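Felicja Domański keeps the bell in a cupboard under the stairs, wrapped in a moving blanket. It came with the house in Brotton, she says, along with a box of ledgers and a smell of paraffin that took one whole winter to air out.

"I wanted the garden," she said when I visited in March. "The house was just what stood in front of it."

The bell carries the date 1741 on its shoulder. It was rung to call the ropemakers in from the long walk behind the house, where hemp was twisted into line for the boats. The walk is her garden now, a strip of ground so narrow that her neighbors on either side can talk over it. She has spent most of her free time for nine years learning what went on there, and her short book on the Brotton ropemakers is nearly ready for the printer.

She did not set out to write one. She was digging a bed for beans and hit a row of flat stones, then a second row. A man from the local history room told her they were footings for the posts that held the rope off the ground while it was being laid. He lent her a folder of maps, and she took it back a year late.

"He was very decent about it. He asked what I'd found out, and I talked until they locked up."

The ledgers were harder. They are written in a cramped hand, with most of the words shortened, and the damp had stuck many of the pages together. Domański, who worked in the payroll office of a bakery before she retired, found that she could follow the wages before she could read anything else.

"Columns are columns," she said. "You see the same names going down the side and the amounts going across. Then one of the amounts drops, and you want to know why."

One of those names was Sobczak. He appears as a spinner, walking backward down the garden with a bundle of combed hemp around his waist, paying out the fibers as a wheel at the far end put the twist in. He was paid by the length. For two summers he earned more than anyone else on the walk, and then his pay falls by half and stays there.

She thinks he hurt his hands. A later entry has him turning the wheel, a job that usually went to boys.

"There's no note about it. The clerk wouldn't have bothered. But he moves from one line to the other, and he's still there when the book runs out, so they kept him on. I was glad of that."

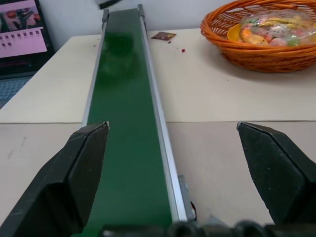

I asked whether she had tried making any rope herself. She had, badly. She bought a sack of hemp and a steel comb, and borrowed a hand-cranked twisting hook from a woman in Skenden who makes halters for horses. Her first attempt came apart when she hung a flowerpot from it.

"You have to keep the pull even. If you stop to scratch your nose, you get a thin place. I must have made 20 short pieces before I had one I'd trust with the washing."

The washing line is still up. It runs from the kitchen wall to a pear tree, and it sags when it rains, which she says is the wrong way around. Natural rope is supposed to shorten when wet. She has asked several people about this and had a different answer from each.

The later part of the book deals with the end of the trade. The Brotton walk lost its boat work to a larger yard at Zollerness, where the whole length was under a roof and the spinners could keep going in bad weather. Some of the Brotton families moved there. Others went into farm work, or made sash cord and clothesline in their own yards for as long as anyone would buy it.

Domański has been to Zollerness several times to look for what is left. The roof is gone and a road covers much of the site, but one end wall stands behind a garage, with a row of iron hooks still in it. The owner let her take rubbings of them.

"He'd been hanging his hoses on them," she said. "They're good hooks."

She is still unsure about the title. Her daughter wants something with the bell in it. Domański would sooner name it after the walk, but the walk had at least three names, depending on which ledger you open, and she has not settled on the one to use.

Before I left she unwrapped the bell and let me ring it. It has a flat sound, lower than I expected, and a dog started up two doors down. She put the blanket back around it and went out to see to her beans.

Related items
Reading old wage books: where to start
A walk along the Zollerness shore
Halters and hand tools: a morning in Skenden
Letters: more on the Brotton maps
Pear trees for narrow gardens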